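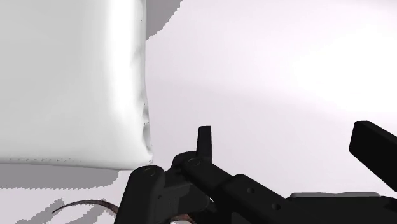
What does Zekance do when a robot goes wrong?

We stop the work, keep every record of the fault and do not start again until the cause has been found and written down.

By the Zekance web team
20 Sep 2026

Zekance was set up in Omcombe to test household robots in simulation before they are allowed near people's homes. Our work covers bedding, soft toys, books, loose cords and the other ordinary things that a machine must handle with care.

In January our Driltar control software failed a long test. The programme called for 2,000 simulated runs beside a bed. At run 287 the arm did not obey a stop command and went on closing its gripper for two seconds. No person or equipment was at risk, but the same fault in a real bedroom could have caused injury, and we treated it as a safety matter from the outset.

The cause was a queue of movement commands that was emptied only after the stop had been logged. The log therefore showed a prompt stop – the arm had made none. Our earlier checks had relied on the log alone.
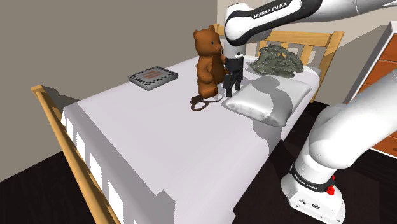 The stop command now clears the queue first, and the position of the arm is checked separately from the log. We repeated the full programme and added 600 runs in which the stop is given while the gripper is closing. Partners who had received the earlier version, including Falcão, were sent a written notice and a corrected release.

We publish a report on every fault of this kind. Members of staff at any level may halt a test, and are not asked to justify the decision before the work has stopped. Reports are kept on this site for as long as the software remains in use.

Filed under: About Zekance, Safety and faults

Related pages
Driltar: notice of corrected release
How we test a stop command
Working with Falcão
Visiting us in Omcombe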